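The Patient Art of the Closed Seam

Florante Lumbao keeps a shoebox of practice pads on the shelf behind his desk, and if you stay long enough for coffee he will take them down and show you the first one he ever stitched. It is a sorry little thing, puckered at one end and gaping at the other, and he is as fond of it as other people are of baby shoes. He has filled 200 of them over the years, and he still does one most evenings with the radio on.

I went to see him in September, at the teaching rooms in Zollumitz, because I wanted to know what makes a good closure. I sew a bit myself (curtains, mostly), and I had supposed that a tidy hand would carry a person a long way. Lumbao was kind about this. Cloth, he told me, stays where you leave it. Tissue slides and swells, and it shines under the lamp so that you lose the very edge you were looking for.

His rule is to take small bites at an even distance from the edge, and to pull only until the two sides meet. Beginners pull harder than that - everyone does, he says, and he did it for two years. His old teacher, Branislav Vaněk, used to make the whole class lay down their tools and look at the line before anyone was allowed to tie a knot.

I have thought about that a good deal since, usually while hemming. We spent most of the afternoon doing just that kind of looking, going slowly along one closed incision, a thin dark red line, slightly raised, with the pink-red tissue lying on either side and the metal jaws of the instruments close by.

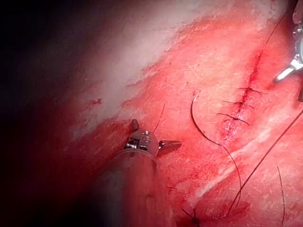 Learning to Tie

Knots come later in the course, and Lumbao teaches them with bootlaces.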